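Truresholm dish rack with tray – black

Item back in stock 03/02/2023. Limit 2 per order while we catch up.

Small countertop rack from Jostness. Black wire frame, black plastic tray underneath, no fiddly assembly – frame drops into tray, done. Ships flat-ish in one box, tea towel not included (people ask).

Good for: small kitchens, caravans, student rooms, anyone with a dishwasher that never gets the good plates.

Plates stand upright at one end, other end stays open for bowls, mugs, a pan if it's not a huge one. Wire is thin so it doesnt look bulky next to the sink.

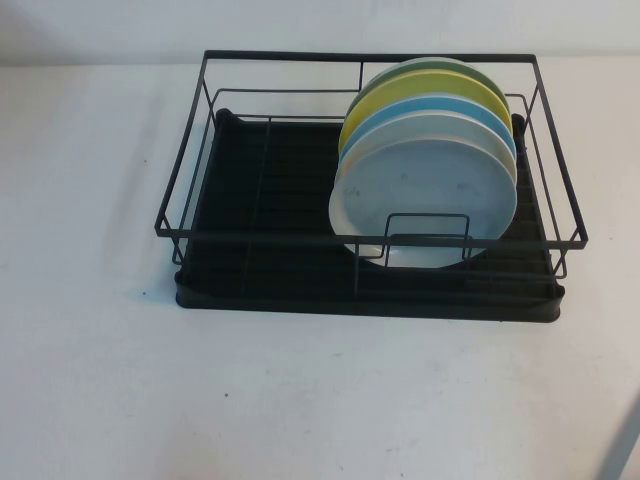

Truresholm rack in black, four plates stood at the right. Plates not included.

The tray

Ribbed floor, raised lip all the way round. Lifts out for emptying – take the plates off first, please. No spout on this version. If you want a spout you need the Breltby, different page, 3 colours, costs more.

Wash tray by hand, warm water and washing-up liquid. Old toothbrush along the ribs if you get limescale. No scouring pads on the wire, it will mark and we can't replace it for that.

The frame

Matte finish. Uprights and dividers are all the same thin wire, so plates lean on the wire instead of on each other. Side plates and dinner plates both fine. Very deep pasta bowls – take up two slots, sometimes more, depends on the bowl. 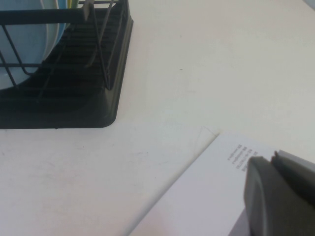 Corner of the tray, with plates in pale blues and green against the dividers.

Width 45 cm. Measure your worktop before ordering, we get a lot of these back for being too wide and return postage is yours.

Delivery and returns

Mainland orders go out next working day if in by noon. Islands a bit longer. 21 days to send it back, unused, in the box. Damaged on arrival – send us a photo of the box as well as teh rack, the courier wants both.

Spares

Trays sold seperately, black only. Spare frames not until September, sorry. Kovalchuk trays look similar but are a different size and will not fit, please don't order one and hope.

Also in this range: cutlery pot, sink mat, over-sink shelf.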